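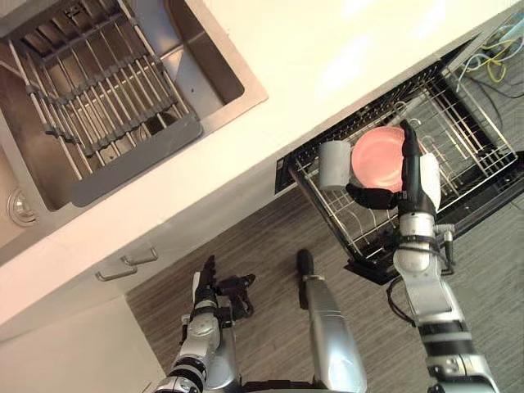
Sink with roll-up rack across the basin, dishwasher open beside it, a pink plate and a white mug in the lower rack.

Tresta: a kitchen washing-up collection

README, version 2
Last edited 18 Mar 2024

What's in it

Tresta is a collection of 1258 colour pictures of washing-up as it really goes on: sinks, racks, dishwashers in every state of fullness, and the bits of worktop in between where everything piles up first. If you've ever wanted to look at how crockery travels from table to cupboard, this is a lovely thing to spend an afternoon with. I've been through the whole lot more times than I can justify and I still find corners I hadn't noticed.

Most kitchen collections are about cooking. Fair enough, food is nice to look at! But the clearing-up has so much more variety in it than people expect: wire against steel, plates seen edge-on, mugs half hidden behind other mugs, a rack lying over a basin so that you see the bottom of the sink in stripes. All of that is in here, and plenty of it.

The pictures come from 6 kitchens, grouped under three names:

Rurneslow: two kitchens, both with white worktops and steel sinks. The dishwashers sit close to the sink, so you often get both at once.
Furukawa: three kitchens, smaller, more hand washing, lots of drying racks.
Isument: one kitchen, the biggest, with the most crockery and by far the most spoons.

The picture at the top of this file is from Rurneslow and it's one of my favourites for showing what the set is good at. The roll-up rack has parallel metal rods with dark grey crossbars, and you can see the brushed floor of the basin between them. The dishwasher rack has thin wires and upright tines. So that's two completely different sorts of metal grid within arm's reach of each other, and one salmon-pink plate that stands out beautifully against the black inside of the machine.

Folders

images/ holds the pictures, one folder per kitchen
labels/ holds one text file per picture, same name as the picture
notes/ holds the longer remarks, where there are any
lists/ holds the suggested splits

File names begin with the kitchen group, then a running number. The numbers have gaps. Please don't renumber to close them up, as the lists depend on them.

Labels

There are 9 main labels for objects:

plate
bowl
mug or cup
glass
pan
cutlery
drying rack
dishwasher rack
sink

A plate in the tines of a dishwasher is still just "plate". The rack it stands in gets its own label. We went back and forth on this and I'm so glad we kept it simple, it makes searching a joy.

Each picture also has a short line for the dishwasher (shut, open with rack in, open with rack out, or none in view) and a short line for the sink (clear, rack over basin, things in basin, or none in view). The picture above is "open with rack out" and "rack over basin". If you're only going to try one search, try that pair together. It brings up some of the best pictures in the whole collection.

Colours are noted for crockery only. We use ordinary names: white, pink, blue, green, brown, grey, patterned, other. Salmon, coral and rose all go under pink. Cream goes under white unless it's standing next to something properly white and looks wrong.

Things that aren't labelled: taps, drawer handles, drain caps, soap bottles, cloths, floors. They turn up all the time and you're very welcome to add your own labels for them. I would love to see someone do the handles. The bar pulls on the Rurneslow units catch the light differently in almost every picture.

Good uses

Finding crockery when it's standing on edge. Plates in racks hardly ever look like the round plates people draw, and this set has them from nearly every angle.

Telling racks apart. Roll-up racks, folding racks, standing racks and dishwasher racks are all here, and the labels split drying racks from dishwasher racks throughout.

Working out whether there's room left. We haven't labelled empty spaces in racks, but the pictures would suit it very well.

Planning a kitchen layout. It wasn't made for this at all, but a couple of people have used it to look at how far the dishwasher ends up from the sink, and had a great time with it.

Less good uses

Clean or dirty. Please don't use Tresta for this. The labels say what a thing is and where it is, and nothing about whether it has been washed. From most angles a mug is a mug.

Sizes. There's nothing in the pictures to measure by and we didn't note any lengths.

Glasses on their own. They are labelled, but they're the weakest part of the set. Clear glass in front of a wire rack defeated us fairly often, and the notes folder says where.

Known problems

Shiny worktops. White worktops reflect a lot, and in some Rurneslow pictures the bright patch near the edge is very strong. We left these in.

Racks seen through racks. Where one rack can be seen through another, the outlines are a bit generous.

Cutlery at Isument. It's labelled as a heap and never piece by piece. Sorry, spoon people.

Mugs with the handle turned away are sometimes down as bowls. I fixed every one I found for version 2 and I'm sure there are more.

What changed in version 2

Furukawa pictures added to the splits
"Cup" and "mug" joined into one label
Dishwasher line added for every picture
Spelling of "grey" made the same everywhere

Coming next

A further batch from Furukawa is planned for November, with more hand washing and many more pans. If the labels hold up we'll add lids as a tenth label, and I'm very keen to get the empty spaces in dishwasher racks done by then too.

Corrections are hugely welcome, however small. Send the file name and what you think the label should be, one per line, and it'll go into the next version.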